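Printing and Finishing Small Stacking Cubes
Updated March 2021

A plain cube is one of the first parts most people print, and a set of them in three colors makes a usable stacking toy, a counting aid or a simple check on printer calibration. The steps below cover a small set printed in PLA, one color at a time, on a single-nozzle machine. Times and settings are from a Verkero bed-slinger with a 0.4 mm nozzle. Other machines will need small adjustments.

Materials

- PLA filament in three colors. Gitov standard PLA was used for all three. Mixing brands works, but shrinkage can differ enough to show in the finished size.
- Calipers reading to 0.01 mm.
- Sandpaper, 240 and 600 grit.
- A flat sanding surface. A piece of float glass or a granite tile is suitable.
- A deburring tool or a sharp craft knife.

Modeling the cube

Draw a cube with 16 mm sides. Add a 0.4 mm chamfer to the four edges of the bottom face. The first layer spreads slightly as it is pressed into the bed, and the chamfer gives that material somewhere to go. Without it, the bottom face has a raised lip and the cube rocks when placed on another.

Leave the top edges square. A fillet on the top looks good in the model but prints as visible steps at normal layer heights and reduces the flat area available for stacking. If the set is meant for young children this size is too small in any case, and the cubes should be scaled up well past it.

Slicer settings

Layer height 0.2 mm
Walls 3
Top and bottom layers 6
Infill 15 percent, grid
Outer wall speed 30 mm/s
Seam position: rear corner
Brim: none

The number of top layers matters more than the infill. With too few, the top skin sags between the infill lines and leaves a pillowed surface that will not sit flat. Raising infill is a slower way to get the same result.

Set the seam to a corner. On a flat face it leaves a vertical ridge that has to be sanded off, and sanding one face more than its opposite puts the cube out of square.

Printing

1. Clean the bed with isopropyl alcohol and let it dry.
2. Load the first color and purge until the extruded line shows no trace of the previous one. Going from a dark filament to a light one takes longer — allow more than 600 mm of filament for dark blue to anything pale.
3. Print one cube and measure it on all three axes before printing the rest.
4. If X and Y are oversized by the same amount, reduce flow slightly. If only Z is off, check the first-layer offset.
5. Print the remaining cubes of that color together. Printing several at once gives each layer time to cool, and the corners come out sharper than on a single cube.
6. Let the bed cool fully before removing the parts.

Repeat for the other two colors. Do not carry over the flow value from one spool to the next without measuring. Pigment changes how the plastic flows, and the difference can be enough to notice when two cubes sit face to face.

Finishing

Run the deburring tool once along each bottom edge. Lay the 240 grit paper on the glass and draw the bottom face across it in figure eights, using light pressure, until the first-layer pattern is even. Finish on 600 grit. Treat the top face the same way if it has a raised line from the last pass of the nozzle.

The side faces can be left as printed. Fine layer lines do not affect stacking, and sanding them turns saturated colors chalky. The Rissanen plastic polish will bring back some of the color, but it also makes the faces slippery.

Testing the stack

Stack one cube of each color on a hard, level surface. A rotated or overhanging top cube should still rest without rocking. If it rocks, turn each cube over in place to find the bad face, then return that one to the 600 grit. Brush dust off both contact faces before testing again, as a single crumb of plastic gives the same symptom as a high corner.

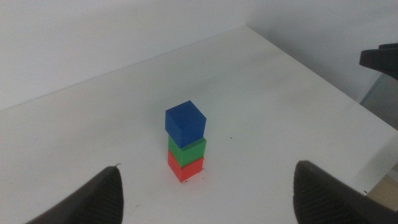

Can the cubes be printed hollow to save filament?

The sides will print without infill, but the top face has nothing to bridge from and usually droops in the middle. Five percent infill is a workable minimum at this size.

Storage

Keep the finished set out of direct sun and away from heaters. PLA softens at a fairly low temperature and the faces will bow. A Hakari parts drawer with a lid is adequate.

Related guides
Measuring First-Layer Spread with Calipers
Choosing a Seam Position
Purging Between Filament Colors
Wet Sanding PLA
Printing a Storage Tray for Small Parts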